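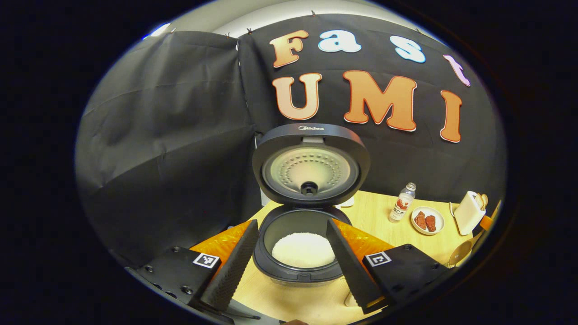 Midea with the lid up, rice in, chicken waiting on its plate

Home | Forums | Kitchen Talk | Rice & Grains | New Posts | Search | Log in

Thread: The one-pot rice cooker appreciation (and questions) thread

rirnavum
I have become a rice cooker person and I'd like company, please! For years I did it in a saucepan with a tea towel under the lid, which is how my mum did it, and it was fine two times out of three and glue the third. Then I borrowed one of these for a month in January and now I can't go back. Black Midea, hinged lid, dark inner bowl, and the underside of the lid has this lovely silvery plate with rings of little dimples all over it and the steam valve sitting in the middle. I find that plate oddly pleasing to look at.

So the rice is in the bowl, still raw, and tea is fried chicken. My questions for the hive mind:

1. Do you rinse in the cooker bowl or in something else?
2. What's the dimpled plate for?
3. How do you keep the valve clean?

Thenmozhi A
Welcome to the club! I've been one of you since I was a student, and I've got opinions.

Rinse in a separate bowl. Always. The inner bowl coating is the one part you can't baby too much, and swirling dry grains against it day after day does it no favours. I use an old mixing bowl, three changes of water, then a sieve, then tip it in. And wipe the outside of the inner bowl before it goes back in the cooker, every single time.

The dimples I always took to be for the drips. Steam hits the plate, gathers on the bumps and falls back all over the rice, so you don't get one big wet patch in the middle. I have no proof of this at all but I've believed it for so long that I'd be upset to be wrong.

mumano
Going to disagree with Thenmozhi on the rinsing, sorry. I've rinsed in the pot since I bought mine and the coating is perfect. You're swirling with your fingers, it's rice, it's hardly gravel. A separate bowl and a sieve is two more things to wash up and the whole joy of a rice cooker is that it's one thing.

What kills the coating is metal spoons. I see wooden ones out on your table rirnavum so you're already doing better than my brother in law.

Thenmozhi A
"Perfect" — how old is it?

mumano
Two years.

Thenmozhi A
Come back when it's ten :)

zeleke
Can we talk about levelling? That rice is sitting in a proper mound in the bowl. Give it a shake so it's flat before you switch on or the bits at the top poke out of the water and stay chalky. It took me ages to work out why I kept getting crunchy bits and that was it. Flat rice, then water to the line, then leave it alone.

rirnavum
Zeleke I would have pressed the button on a hill of rice without a second thought. Thank you!! How long do you all soak, if you do?

zeleke
Basmati twenty minutes, jasmine never, short grain half an hour if I remember. I mostly don't remember.

Drita V.
Hello all, long time reader. I'm mainly here for the valve question as I have strong feelings about valves.

Take it out and wash it. On most of the ones I've owned it pulls out or twists out, though do look at the booklet for yours before you tug at anything. The starch bubbles up through there and dries like wallpaper paste, and after a few weeks you get a sour smell and think it's the rice. I threw away a whole bag of perfectly good rice once over a dirty valve. Warm soapy water, an old toothbrush, leave it on the rack overnight. Same with the plate if yours comes off. And leave the lid open afterwards until the inside has dried out, never shut it damp.

mumano
Agreed on all of that, especially leaving the lid up. Mine lives with its lid open and the cat has learned to respect it.

gretine
Different subject but that is a very good-looking plate of chicken. Did you fry it first and then do the rice, or the other way round? I can never get the timing right. My chicken always goes soft while I wait for the cooker to click over.

rirnavum
Ha, well, you can see from the raw rice that I have not cracked the timing. Chicken was ready before I'd even started the rice. Tips very welcome.

gretine
Okay, so what I've settled on (after a great many soggy thighs) is this. Rice on first, then go and season the chicken and get the oil out. The chicken goes in the pan when the rice has maybe a quarter of an hour left. If you're ready too soon, put the pieces on a wire rack in a low oven — never on a plate, the underside steams itself and the crust goes. And don't stack them.

zeleke
I like it soft underneath. Soaks into the rice. I'll see myself out.

Thenmozhi A
Zeleke is right about this one and I'll not hear otherwise. A bit of soft crust on hot rice with pickled cucumber is the best mouthful there is.

gretine
I'm surrounded by monsters.

Drita V.
If the chicken's already done and the rice isn't, I eat the chicken standing up and then have rice and an egg later. Two teas.

mumano
Drita wins the thread. rirnavum, what sort of rice is that? Can't tell from the photo if it's long or short.

rirnavum
Jasmine, from the big sack at the shop by the station. I've only used it in a saucepan before so I was going to put in a bit less water than usual. Sensible?

mumano
Use the lines in the bowl if it's got them, with the cup that came with it. The cup is smaller than a normal one, that catches everybody out. If you've lost the cup (you will) then equal amounts of rice and water by volume plus a splash, and adjust next time.

zeleke
And when it clicks, don't open it! Ten minutes. Then fluff it up with something wooden, lid down again for a couple more.

Thenmozhi A
Ten minutes is the bit I can never manage. I lift the lid at six. Every time.

rirnavum
Right, levelled, watered, lid down, button pressed. I've had one piece of chicken already, Drita style. Will report back on the crunchy bits.

Page 1 of 1 | Reply | Back to Rice & Grains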